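Dish Rack Trial, Progress Report to Helport
Period ending April
Prepared by Remedios Samonte

Status of work

The Bamier sample set was delivered complete. It consists of 29 plates and bowls in mixed sizes, with no two colors alike in any one load. Two wire racks were compared, the Clultden and the Dalgleish. Both stand upright on a flat surface and have no drip tray.

Each load is placed by position, back slot first. A load is accepted when every plate stays upright with no hand on it for 45 seconds. Wide bowls are kept out of the rack and set flat on the table beside it, as they take up two slots and push the arches apart.

Findings to date

Plates with a raised foot lean forward in the Clultden and touch the plate in front. Flat-bottomed plates do not. The Dalgleish holds both types but is slower to unload, as the front arch has to be cleared before a plate can be lifted out. Rim chips were logged on two pieces, both from the first week. Those pieces have been withdrawn.

Table layout

White wire rack on the wooden tabletop, with plates held upright:
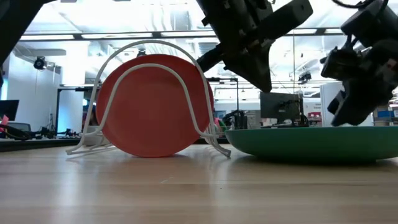
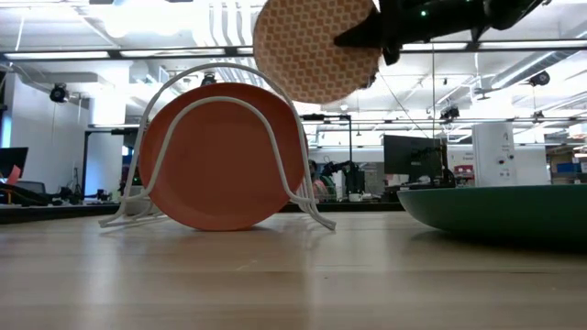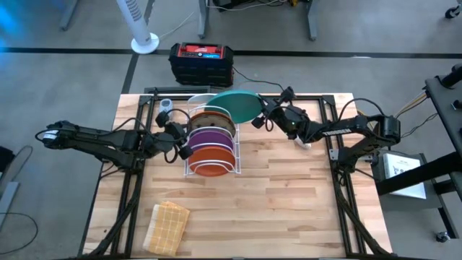
Spending for the period was 2,660 dollars against the approved budget line, mostly for tableware and the second rack. No further purchases are planned before the next report. Transport came in under the estimate and the difference has been left in the same line.

Open items

1. Repeat the lean measurement with the eight smallest plates.
2. Confirm with Clultden whether the slot spacing can be changed.
3. Write up the unloading order for both racks.

Item 2 may delay the final comparison. If the supplier has not replied by the end of the next period, the rack will be reported as delivered.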